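Brastska 古代会战推演套装 使用手册

第三章 场地布置与开局

本章适用于基础版和课堂版。扩展包 Funarton（攻城战）的布置方法另见第七章。初次使用请先看完 3.1 和 3.2 再拆开兵牌袋，兵牌袋拆开后不能再封口。

3.1 清点配件

1. 打开外盒，取出上层托盘。托盘左侧是地图，右侧是兵牌袋和指令卡。
2. 取出下层的地形片、河流条和记录本。河流条较薄，请捏住两端平着取出。
3. 核对指令卡，共 40 张，背面印有同一纹样。背面纹样不同的卡属于扩展包，请单独收好。
4. 核对双方主将牌。主将牌比普通兵牌厚，边缘有凹口，用来与旗座扣合。
5. 确认骰子、士气标尺、回合标记齐全。

注意：兵牌和旗座含小零件，不适合三岁以下儿童接触。

说明：缺件请联系购买处，或把记录本末页的缺件单寄给 Moser。缺件单上须写明盒底的批次号，没有批次号时无法判断补发哪一版的兵牌，早期批次的兵牌略窄，与现在的旗座不通用。

3.2 选择会战

课堂版收录的会战按难度排列，每场对应一张会战单。会战单正面是史实背景和双方初始部署，背面是胜负条件和特殊规则。

1. 参与者第一次使用时，请选“平原对阵”类会战。这一类没有河流和高地，双方兵力接近。
2. 阅读会战单正面的背景。带队者可以朗读，也可以让双方各自默读。
3. 确定双方阵营。每局由 2 方对阵，每方可以是一个人，也可以是一个小组。小组须推出一名主将，只有主将可以出指令卡。
4. 把另一方不需要知道的内容折到背面。会战单上的虚线就是折线。

说明：会战单上的兵力以“队”为单位，折算比例写在右上角。古代文献中的兵力数字常有出入，有的相差数倍。会战单采用的是便于推演的取值，不代表对史料的判断。需要讨论史料分歧时，请使用附录二的对照表。

3.3 铺设地图与地形

1. 把地图展开，图例朝向先手一方。地图折痕较深时，可反向轻折一次再铺平。
2. 按会战单上的格号放置地形片。格号先读横向字母，再读纵向数字。
3. 需要河流时，从地图边缘开始向内拼接河流条，箭头表示水流方向。
4. 在会战单标出的渡口位置放渡口片。没有渡口片的河段不能通行。
5. 高地片可以叠放，最多两层。坡口标记应朝向会战单所示的一侧，骑兵只能从坡口一侧上下。
6. 最后放村落和林地。林地片盖住的格子视为遮蔽格，里面的部队在被侦察之前不翻面。

小心：请勿用胶带固定地形片，撕下时会带起地图表层。桌面不平时，可在地图下垫一层薄毡。

说明：课堂上同时开多局时，每张地图之间留出放记录本的位置。记录本压在地图上，部队容易被碰歪，一旦位置说不清楚，只能按上一回合的记录重摆。

3.4 部署部队

部署从后手一方开始，双方交替进行，每次放一支部队。

1. 双方按会战单领取兵牌，背面朝上放在己方部署区。
2. 把主将牌扣入旗座。听到轻响表示已扣好，没有声响时请检查凹口方向。
3. 后手一方先放一支部队，先手一方再放一支，直到全部放完。
4. 骑兵和战车应放在部署区两翼。会战单另有规定时，以会战单为准。
5. 弓手不能放在最前一排，除非前方有河流或壕沟。
6. 主将牌最后放。主将与部队可同处一格，但不能单独处于最前一排。
7. 双方都确认后，把士气标记移到标尺上的起始位置。

开局前每支步兵队代表的人数上限为 4000 人。会战单写明的人数低于这个上限时，按会战单计算，损失标记也按会战单上的刻度放置。

注意：兵牌翻开后不能换位。部署时误翻的兵牌保持正面朝上，对方不必补偿。

3.5 回合顺序

基础推演共 10 回合，每回合依次进行下列步骤。

1. 补牌。双方各抽指令卡，手牌补到会战单规定的张数。
2. 下令。双方各选一张指令卡，背面朝上放在主将牌旁，然后同时翻开。
3. 移动。指令卡数值高的一方先移动。数值相同时，士气高的一方先移动；士气也相同，由会战单标明的先手一方先移动。
4. 射击。弓手和弩手对射程内的部队掷骰。林地内的目标须先被侦察。
5. 接战。相邻格内的敌对部队必须接战，结果查对附录一的接战表。
6. 士气。失去部队的一方把士气标记下移一格。主将被俘或阵亡时，改为下移三格。
7. 记录。双方在记录本上写明本回合的指令和损失，把回合标记前移一格。

士气标记到达标尺底端时，该方全线溃退，推演立即结束。回合用尽而双方都未溃退的，按会战单背面的条件判定胜负。

说明：记录这一步常被省略。课后复盘要用到记录本，缺少某一回合时，后面的讨论很难接上。时间紧张可以只写指令卡编号和失去的兵牌。

3.6 课堂和活动日布置

下列步骤供学校、图书馆和兴趣小组参考，家庭使用可以跳过。

1. 先定观看位置，再放桌子。观看者应站在地图的长边一侧，图例一侧留给参与者。
2. 把会战时间轴贴在墙上或展板上，高度以参与者站立时能平视为宜。时间轴接头处有编号，按编号相接。
3. 时间轴旁可以放一张当时的疆域图。套装内的疆域图为示意图，边界线只作参考。
4. 桌后需要遮挡时，可挂一块深色布，布上贴活动名称。字要大，颜色要和底布分得开。

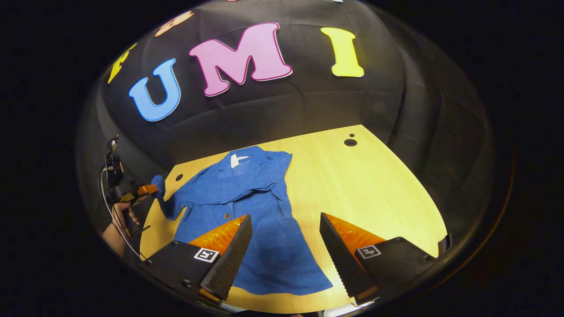
5. 在入口处放流程牌，写明每局的开始时间和可报名的阵营。
6. 把备用骰子和铅笔放在带队者手边，不要放在地图上。

说明：流程牌和时间轴的空白模板可以从 Flollura 页面下载。模板按横向打印排版，纵向打印会丢失右侧一栏。

3.7 中途暂停与保存

一局推演不能在一次课内完成时，按下列步骤保存。

1. 完成当前回合的全部步骤，不要在接战途中暂停。
2. 在记录本的“存局页”上抄下每支部队的格号、正反面和损失刻度。
3. 双方手牌分别装入带颜色的卡袋，卡袋口朝内折好。
4. 未抽的指令卡用纸带束住，保持原有顺序。弃牌另放。
5. 记下士气和回合标记的位置，双方主将在存局页上签字。
6. 收起兵牌，最后收地形片。

恢复时按相反顺序操作，先铺地形，再放兵牌，最后发还手牌。存局页与实际位置有出入时，以存局页为准。

3.8 布置时的常见问题

地形片翘边
把地形片夹在书页间压一晚。不要加热，受热后表层会起泡。

兵牌插不进旗座
先确认兵牌批次。批次相同仍插不进，多半是凹口内有冲切残留的纸屑，用牙签剔除即可。

双方对格号的读法不一致
以图例一侧为下方读取。把图例转到先手一方面前，重新核对部署区四角的格号。

会战单与规则正文有冲突
以会战单为准。会战单与附录冲突时，同样以会战单为准。

参与人数为单数
多出的一人担任裁判，负责翻查接战表和保管弃牌。裁判不参与下令，也不得查看背面朝上的兵牌。

推演结果与史实不同
属于正常情况。复盘时请先看双方第一回合和第二回合的指令卡，再与会战单所述的史实部署逐项对照。复盘提纲见第五章。

本章修订日期：2024-07-16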